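May, evening, tea gone cold again

So the Stidus trial is properly underway and I've been going back and forth on it all day, which is why I'm writing this instead of doing dishes. I have to tell Bista yes or no by the end of the month and I want to remember what I thought before the sales guy calls and makes it all sound wonderful.

The kit is one arm, two sets of soft fingertips, a little wrist camera and the folding software, and you rent the whole lot by the month. $243, with a setup fee on top that they'll knock off if you stay past the trial. For a place our size (four vacation rentals and a whole lot of laundry!) that's real money, but so is the time I spend every turnover day standing at the table with a mountain of terry cloth in front of me and the radio on. I did the math on the back of a Pirzada invoice and then lost the invoice.

Setup was easier than I feared. The base clamps to the table and you teach it the corners of your work area by pushing the arm around by hand, which is weirdly satisfying. Then you show it a towel you've folded yourself so it has something to aim for. I did mine in thirds the way I always do, and the software grumbled that it wanted halves. We had a bit of a standoff. There's a menu for it, three screens down, and once I found that we were friends again.

Washcloths first. It flew through those, I have to say. Hand towels were fine too, a bit lopsided on the first couple. I had the laptop open next to me the whole time with the wrist view up, and I kept watching that more than the arm itself, like it was a show.

Then bath towels, and I brought out the blue ones, the nubby popcorn kind from Rakeck that guests always ask me about. They're gorgeous to dry off with and a pain to fold, even for me. All that bumpy pile, then a flat woven band, then thick hems that stand up wherever you double them over. I saved a few pictures off the wrist camera so I'd have something to go with my notes. 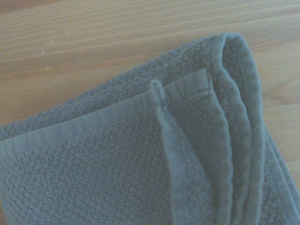 *Wrist view, blue bath towel, all the hems meeting up by the top right corner.*

I spent ages on that one with the zoom. You can follow the flat band in from the left and see where it runs into the rolled hem, and then the stacked edges on the right go all wavy where the layers squash together. I know which of those I'd pinch, because I've folded a thousand of the things. But the color is so close to the same all over that I can see why you'd want more than color to go on. The manual says the software looks for shadows along the edges and suggests "even, angled light." My laundry room light is soft and kind of flat, lovely for my eyes and maybe no good at all for finding a hem. Tomorrow I'm dragging the floor lamp in from the front room.

I ran 15 bath towels in the afternoon. It got 13 into something I'd put on a guest bed without touching. The other 2 it gave up on, very politely, with a chime and a message asking me to "re-present the item." Re-present the item! I've been saying it to the cat all evening.

It is slow, though. I can do three in the time it takes to do one, if I'm in the mood. But I'm not always in the mood, and it doesn't need me standing there, so I got the sheets on the line and answered two booking emails while it plodded along. I keep having to remind myself to compare it with that and leave my personal best out of it.

Things to ask Bista when they call:
- does the $243 cover replacement fingertips, or are those extra
- can I save the thirds setting so it's there when I switch on in the morning
- is there a quieter chime
- what happens if I want to stop for the winter, when we only have one place open

I'm leaning yes for the summer at least. The washcloths alone nearly sold me, they're such a boring job. But I want a full turnover day out of it first, with everything mixed up in the basket the way it comes out of the dryer, bath mats too. The brochure is pretty quiet on the subject of bath mats.

Floor lamp, then bath mats. And find that invoice, because Pirzada wants paying by the 15th.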